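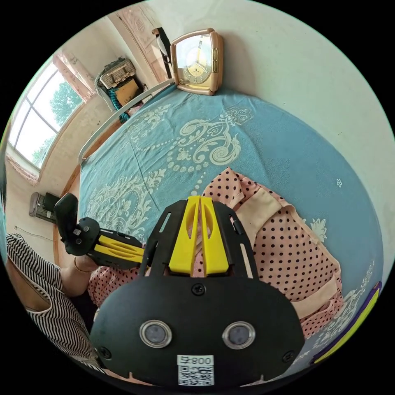
I fold on the bed. I have tried the kitchen table, the couch and the top of the dryer, and I always go back to the bed. It's the right size for laying a shirt out flat, and if the clothes aren't put away by ten o'clock I can't go to sleep, so they get put away.

We moved into this apartment in the fall with 5 boxes marked CLOTHES and one closet. The closet is narrow and deep, with a rod that holds about half of what we own. The rest has to be folded. For the first few weeks I kept everything in one tall pile, and every time somebody wanted a thing from the bottom, the pile went over.

My friend Juniper Tillman told me to stop sorting by person and start sorting by thickness. I didn't see the point until I tried it. Thin things slide. If you put a slippery blouse between two sweaters, the top sweater moves every time you touch it. Now the heavy knits go on the bottom, then the cotton, and the thin stuff gets its own short stack off to the side. It looks less organized but it stays up.

Polka dots are a separate problem. I like them, and they show every bad fold. With a plain shirt you can be half an inch off and it still looks fine. With dots the rows go crooked along the edge and I see it each time I open the door. I fold those once the long way, smooth them with my forearm, and then fold in thirds from the bottom. 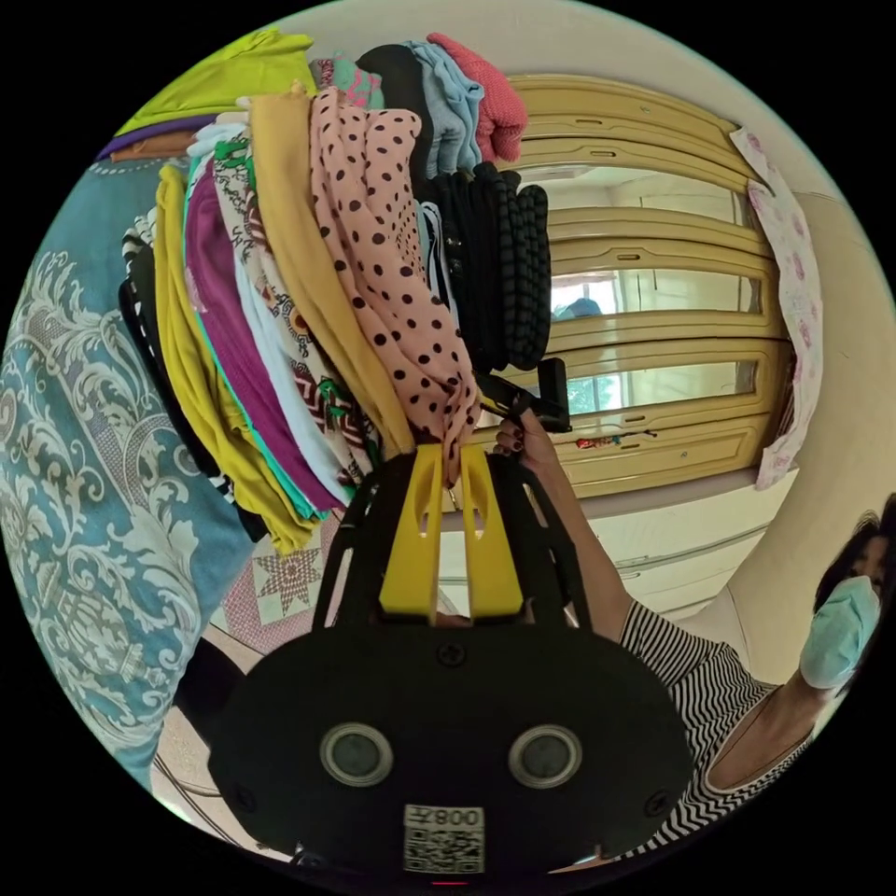 Bright colors go where I can see them. I used to keep the dark clothes on top because we wear them more, and then I would forget I owned anything yellow or green until spring. Switching that around has meant I wear more of what I have. It also means I can tell from across the room which stack is which, and that saves me from lifting things to check.

A few other notes, mostly for my own use next time:

Fold the same day you wash. I let a load sit in the basket over the weekend once this month and had to iron most of it. I don't mind ironing, but I don't want to do it on a Sunday night.

Sleeves go in first, always. My mother-in-law, Hatsue Kamata, folds the body first and tucks the sleeves behind at the end. Hers come out flatter than mine and I can't copy it. I have watched her do it slowly and I still end up with a lump at the shoulder.

Don't buy bins before you measure. I bought 3 fabric bins from Prerno and they are an inch too wide for the closet shelf. They're under the bed now with the winter hats in them – not what I wanted, but they're getting used.

Leave room on the shelf. I packed it tight the first time and could not get a hand in. Now I stop when there's still a gap at the top wide enough for my fist.

I have one bag set aside to give away. It's mostly things that fit but that I pick up, look at and put back. There is a green cardigan I have moved in and out of that bag all December. At the moment it's out.

Next is the dresser in the hall, which has the towels, the pillowcases and a drawer that sticks. I want to rub a candle along the runners before I fill it again. Tsutomu says it needs sanding. I'll do the candle first and see how it goes over the holidays.

Last updated: Monday, December 12, 2022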